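Lustholm House – laundry corner, ground floor
Safety and condition check, with comments
December 2021
Form 546, replaces the April one

Marks: OK / WATCH / FIX. Comments are mine, typed quick between two other rooms.

1. Machine level, doesn't rock when pushed – OK
Feet re-done in April, still good. Locknuts tight.

2. Door opens all the way, hinge not dropping – OK
Swings wide, doesn't catch on the wall. Please leave it open between loads, gasket stays fresher.

3. Door gasket – WATCH
No tears. Fluff in the fold at the bottom, wiped out. Needs doing more than once a month, folks.

4. Drum – OK
Ran a hand round the inside, no snags, no coins. Spun by hand, no grinding.

5. Drain filter – FIX
Stiff cap. Got it open, got a hair tie and a button, got it shut again. Wants a new cap. Pichler stock them, part 1365, ordered today.

6. Hoses and inlet valve – OK
Dry at both ends. Fluvwood hose, date stamp fine. Shut off valve turns easy.

7. Outlet on wall – OK
Plate flat to the wall, no browning, no cracks. Tested. Keep wet towels off that side – towel bar is close enough that somebody will sooner or later drape one over it.

8. Towel bar – WATCH
Both screws took a quarter turn. If it loosens again use proper anchors, not the old ones.

9. Top of machine – OK
Dusty. Wipe it. Don't stack detergent up there, it walks off during spin. Label on top to stay on, service guy reads it.

10. Floor – WATCH
Planks fine, no lifting by the machine. Carpet edge is the trip spot when you've got a full basket and cant see your feet. Beltetti quoted for an edge strip, 77 all in. Say yes to this please.

11. Basket – OK
Handles not split, no sharp bits on the rim. Goes on the seat by the machine, NOT on the floor in the walkway.

12. Seat used for the basket – WATCH
For baskets only. Do not stand on it to reach things, get the step stool. Legs checked, solid, pads underneath worn.

13. Loading and unloading – OK
Darks washed seperate. Check pockets. Heavy knits come out a bit at a time and over the basket – no hauling the lot out in one go, that's how the gasket got pulled last time.

14. Test run – OK
Short cycle, 20 minutes, no leak, no error code. Drained fine.

15. Vanity next to machine – OK
Doors close. Bottles inside all capped. Countertop clear of the edge.

To do: filter cap, edge strip, pads for the seat legs. Everything else can wait for the next round.
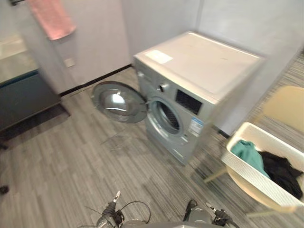
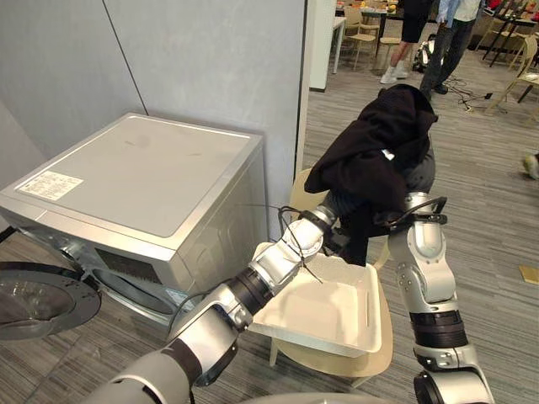
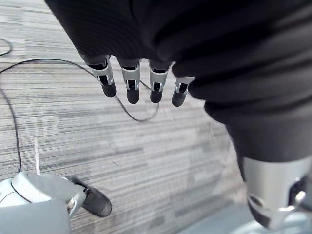 Items 2, 9 and 11: first two photos. Item 13, dark fabric: second and third.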